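4.2 Segmenting demonstrations and labelling contact

The recordings described in Section 3 arrive as long, unbroken streams. Each stream holds one fisheye video per gripper, the jaw opening read from the tip markers, and a pose track from the visual-inertial estimator. Before any of this can be used to train the folding policy, it has to be cut into episodes and each episode has to be checked. We do both with Steltov, a small set of command-line tools written for this work. Steltov reads the raw streams, writes an index file beside them, and never changes the originals.

An episode starts when both grippers are open and the cloth is flat and at rest. We first tried to find this point from the pose track alone, using low speed in both hands as the sign. This gave many false starts, as people often hold still in the middle of a fold while they look for a corner. The present version adds a cloth mask. A segmentation network finds the cloth in the view from each gripper, and a second stage fits a quadrilateral to its outline. An episode may only begin if the fit error stays below a fixed limit for 58 frames in a row. Fig. 6 gives a view of the kind the start detector works on.
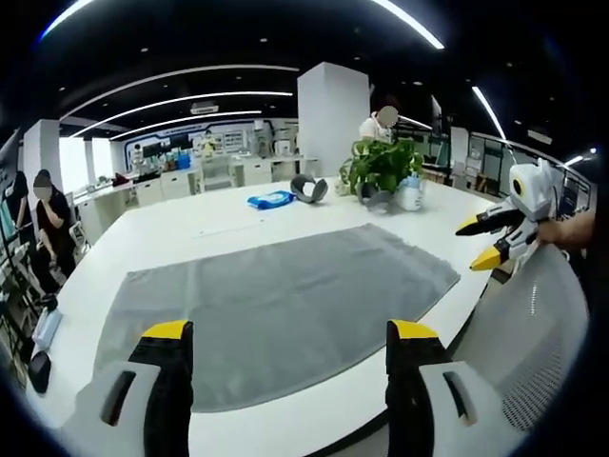 Fig. 6. View from one hand-held gripper, jaws open, with a grey towel lying flat on the table. The second gripper is held up at the right.

Three properties of such views shaped the design. The first is lens distortion. Straight table edges become arcs, and a rectangular towel seen from a low angle has a near side much longer than its far side. Fitting directly in the raw view gave poor results near the rim, so the mask outline is first mapped to the unit sphere and then to a virtual plane parallel to the table. The table plane is estimated once per session and stored in the index.

The second is the background. Our sessions take place in shared rooms, and people, plants, chairs and packets may all be in view. The mask network was at first trained on plain tabletop views, and it marked grey chair backs as cloth whenever the towel was also grey. Adding 533 hand-labelled views from the shared rooms removed most of these errors. The rest are caught by a simple rule: any region that does not meet the table plane after mapping is dropped.

The third is the appearance of the other gripper. In a two-handed task each camera will often see the opposite tool, and the yellow tips of that tool can be taken for the camera's own. An early version of the marker tracker did this and reported jaw openings that jumped from one frame to the next. The tracker now searches only the part of the view that the camera's own tips can reach, which is fixed by the mount. Sightings of the other tool are kept as a separate signal. They are useful for checking the relative pose of the two hands, and we return to them in Section 4.3.

Contact labels are produced in a later pass. A hand is marked as holding cloth when its jaws are closed, the gap between the tips is above the empty-jaw value, and the mask touches both tips. The last test matters with thin towels, where the gap alone differs little from that of empty jaws. Labels shorter than 2 frames are merged with their neighbours.

Each cut episode is then replayed in Surent, our kinematic checker, which solves for the joint paths of the target arms and rejects any episode that would leave the workspace or go past a speed limit. Rejected episodes stay in the index with a reason code, so that they can be tested again if the arm layout changes.

To measure the start detector, Elvia Bañuelos marked start points by hand in 100 episodes without seeing the output of Steltov. Most of the disagreements came from towels that had been laid out with one corner tucked under. The quadrilateral fit accepts these when the tuck is small, and the human marker did not. We left the limit unchanged, and the policy sees these episodes with the tucked corner as part of the starting state.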